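발표 메모 (15분, 질문 따로)

인사 짧게. 이름, 소속만. 바로 시작.

오늘 얘기 = 오래된 집 페인트 속 납. 그리고 아이들 혈액검사. 수돗물 얘기는 안 함, 질문 나오면 끝나고.

토프라크 동네 조사부터. 374가구 방문. 문 열어준 집만 셈. 창틀, 문틀, 난간 위주로 긁힌 곳 확인. 여기서 천천히 말할 것!! 지난번에 너무 빨랐음

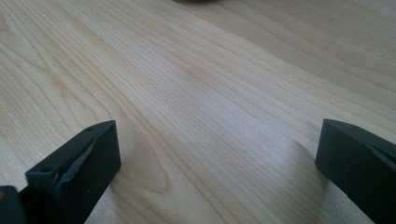
납은 맛도 냄새도 거의 없음. 먼지로 손에 묻고, 손이 입으로. 기는 아이들이 제일 문제. 안전한 혈중 수치는 알려진 게 없다 — 이 문장 꼭 그대로 읽기.
증상 없어도 검사. 배 아프다, 짜증 는다, 이런 건 다른 병이랑 구별 안됨. 그래서 검사밖에 없다고 강조.

안내문 1,000장 인쇄, 남은 건 200장. 뒷자리 탁자에 둠. 벤하민 하라 씨한테 감사 (스페인어 번역). 이름 발음 주의, "벤자민" 아님. 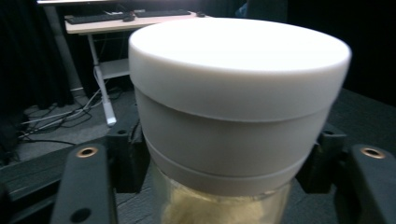 집에서 할 일. 마른 빗자루질 금지, 물걸레로. 창틀 먼저 닦고 바닥은 나중. 걸레는 헹궈서 딴 데 쓰지 말기. 벗겨진 페인트 직접 사포질 절대 안됨. 임산부는 공사 중인 집에서 나가 있기. 신발은 현관에서.

안두미크 보건실 간호사 3명이 손가락 채혈. 오후 2시부터. 수치 높게 나오면 정맥혈로 다시 확인하는거 설명. 손가락 검사는 손에 묻은 먼지 때문에 높게 나올수 있음, 부모들 겁먹지 않게.

시간 남으면: 파리바우 쪽 학교 사례. 안 남으면 건너뜀
6월에 2차 방문, 신청서 돌리기. 펜 챙겼나?
마지막 슬라이드에 전화번호 띄워놓고 질문 받긔. 비용 질문은 간호사님한테 넘김.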